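Notes on collecting demonstrations for the pastry packing policy. Long thread, mostly for people who are about to do their own collection and would like to skip a few of our mistakes.

1/ Task: hand over a box, receive a donut, place the box. One arm, parallel gripper, paper boxes with a paper liner. A person takes part in every episode, so the policy has to learn when to wait as well as where to move.

2/ We started at the Luvanton site with fully scripted episodes. Same box position, same tray height, same order of flavors. Training loss looked great. The policy then failed on the first box that sat a little off its usual spot.

3/ Second pass: Elias Bataineh rewrote the protocol so the operator gets a start card before each episode. The card sets the box positions, the tray angle, and which donut goes first. The operator does not pick. People who pick for themselves drift back to the layout they find easiest within an hour.

4/ Current block is 36 episodes per card set, 4 operators, rotated. We log operator ID with every episode. If you skip this you can't tell a hard layout from a tired operator.

5/ Grasp point matters more than I expected. Kraft paper boxes flex. Grip the wall too low and the liner gets pinched and pulled. Grip the very edge and the box tilts once there is weight in it. We label grasp height in three bins and balance the bins at sampling time.

6/ A tilted box is a valid state. Early on we threw out episodes where the box tipped in the air. Bad call – the policy then had no idea what to do when it happened at run time. We now keep the tilt and the correction, and tag the span.

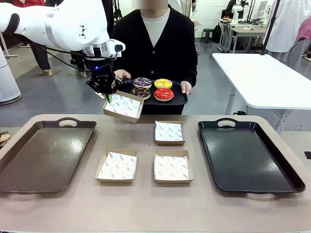
7/ Asked this morning: do you keep failed episodes in the training set?

We keep the ones where the operator recovers, and store the rest separately for the failure classifier. An episode that ends with a dropped box teaches the policy to drop boxes if you clone it directly.

8/ Glaze color turned out to be a leak. In one batch the red donut was always packed last, so the model read red as "episode almost over" and slowed down. The order is now drawn at random, and we check the correlation between flavor and step index before any batch is accepted.

9/ Shiny black trays are hard on depth. Reflections leave holes in the map right where the edge should be. We tried matte tape at Ponce and it helped, but the deployment site won't have tape. So we took it off and collected more data with the lights in different positions.

10/ Pauses. Human operators hesitate before contact, and each one hesitates differently. Behavior cloning copies the hesitation and sometimes gets stuck in it. We trim idle spans unless the arm is waiting on the person. That second case has to be marked by hand. I have not found a reliable automatic rule.

11/ Background people are fine. Our first instinct was to clear the floor during collection. The deployment floor will not be clear, so now we leave foot traffic alone and only stop if someone walks into the reach envelope.

12/ Rejection numbers from Wednesday's block: 13 of 36 episodes sent back. Most were sync errors between the wrist stream and joint states. A few had the wrong start card logged. The clock fix from Terkmont is in and the next block will show whether it holds.

13/ Storage format: one folder per episode, joint states and gripper width at full rate, video compressed, card as a small text file. Brevetti, our labeling tool, reads the folder as is. Keep the raw timestamps even if you resample. You will want them later.

14/ Next up is a second box size and a softer liner. Same cards, same operators, new grasp bins. I'll post the bin edges once they stop changing.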